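Sunday, May 5, 2024

Quick one, dinner's in the oven. Moved to the new place in Trundia last weekend and I'm still finding my feet. 142 steps from the tram to the front door, I counted, with a bag of oranges splitting on me the whole way.

Rent's gone up again but everyone's has. We looked at 8 flats. One had no kitchen window, one had a neighbour with a drum kit.

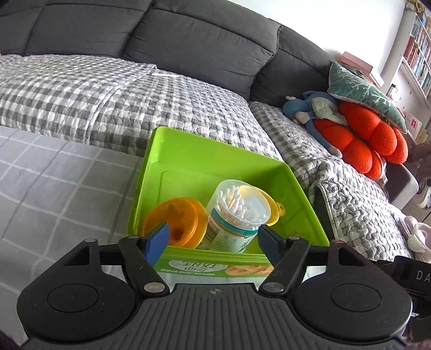
Anyway the neighbourhood. Bakery opens at 7, line out the door by ten past. Get the poppyseed one. The hardware shop on Steyn Street is closed Mondays, which I found out on a Monday, needing a tap washer. Had to go all the way to Nekov for it. Two buses. For a washer!

Still no internet. Dresta said four days, then they said Thursday, then the line went dead while I was on hold. Writing this on my phone so forgive teh typos.
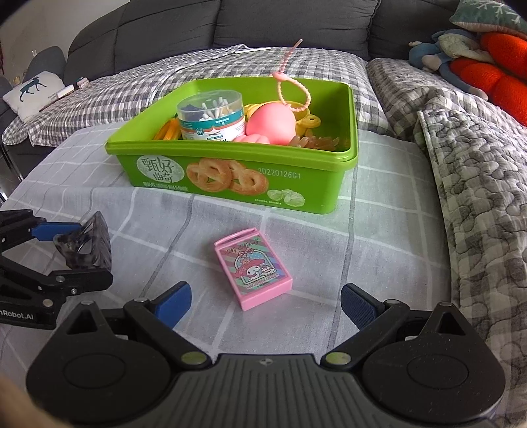 Photo: my own

Colour for the hallway – we can't agree. I want a proper yellow, I've been outvoted (two to one, the cat doesn't get a say but somehow did). Probably grey then. Grey is fine. I'll get over it.

Met the downstairs neighbours on the landing, very nice, both gardeners. They've offered me a tomato plant for the balcony. In May. Bit late in the year I would of thought but what do I know.

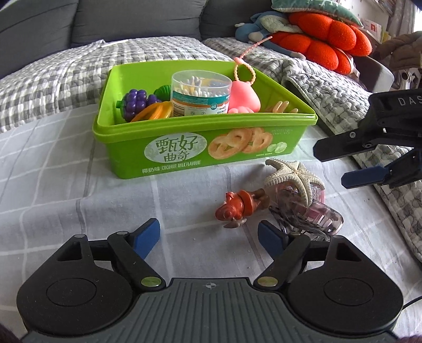
Oh and the library card came! You can borrow cake tins there, who knew. Oven's beeping, more next week if Dresta ever turn up.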